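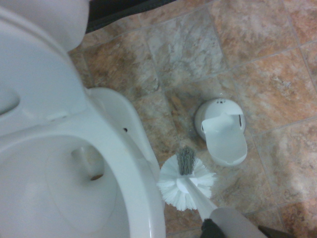

Toilet, brush and brush holder on the tiled floor.

Harnis hypertension screening, progress to November

We have screened 124 adults against a target of 3,000, a figure I chose in a more hopeful month. Of these, 11 had raised readings on both visits and were referred to Dr. Aguiar's clinic. Five have gone.

Saturday sessions draw the most people – mainly those who already own a cuff and want to argue with ours. Belmiro Caldeira is redoing the call list. The second nurse post is still open, and the travel line is underspent as a result.

Matilde Coelho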